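**Plovska Opens Play-Kitchen and Table-Setting Collection to Preschools and Family Centers**

*Program grows to 3,191 pieces ahead of the August enrollment period*

SOMIS: Plovska, the lending library for early childhood learning materials, announced today that its play-kitchen and table-setting collection is open to all registered preschools, family centers and home daycare providers in its service area. The collection was previously limited to seven pilot sites.

The expanded program makes 3,191 individual pieces available for loan, up from 2,591 during the pilot period. The new items include play foods, cups, plates and seasonal pieces for fall, which member sites asked for more than any other category. Each set is lent for 40 days and may be renewed once if no other site has requested it.

"Setting a table is one of the first jobs a young child is trusted with at home," said Osamu Sasaki, director of Plovska. "A child who puts out a plate, chooses something to serve and finds a place for the cup is practicing order, language and good manners at the same time. We are pleased that many more classrooms will be able to offer that experience this year."

Sets are built around a small number of pieces in clear, soft colors. Program staff found during the pilot that children stayed longer with a nearly bare table than with a full one, and the standard loan has been reduced accordingly. The fall breakfast setting draws on a plain mug, a plate, play pastry and small striped pumpkins. 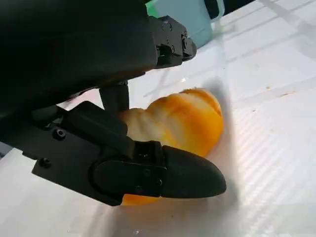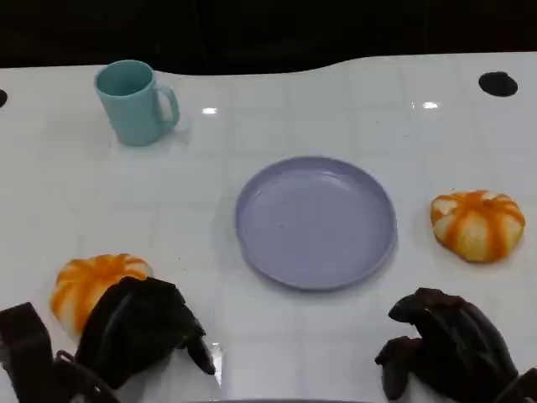

Member sites may borrow the fall breakfast setting as a complete set or request single pieces to add to materials they already own. Additional plates and mugs may be requested at the time of booking. Sites serving children under three should note this on the loan form so that staff can review the selection before it is released.

All items are checked and cleaned on return. Pieces that are cracked, chipped or missing parts are withdrawn from the collection, and borrowing sites are not charged for ordinary wear. Lost items are billed at replacement cost at the end of the loan.

The expansion was made possible by a two-year grant from the Bitow Fund, which supports early learning in small and rural communities. Storage and delivery are provided under an agreement with Escobar Freight, whose drivers will bring sets to member sites and collect them on the same route.

"Our interest has always been in materials that see daily use," said Emanuel Văduva, program officer at the Bitow Fund. "The pilot sites told us that the play-kitchen sets left the shelf every morning and that teachers built whole weeks of activity around them. That was a sound basis for extending our support."

Plovska will also publish a short guide for teachers and parents. It covers naming foods and dishes, sorting by color, taking turns as host and guest, and clearing the table at the end of play. The guide will be sent in print with each first loan and may be copied freely for classroom and home use.

Registration is open to new and returning sites. Requests for fall sets will be filled in the order received, and sites that took part in the pilot do not need to register again. Loan forms are available from the Plovska front desk in Somis between 9 a.m. and 4 p.m.

**About Plovska**

Plovska lends toys, books and classroom materials to organizations that serve children from birth through age six. Membership is free to licensed providers.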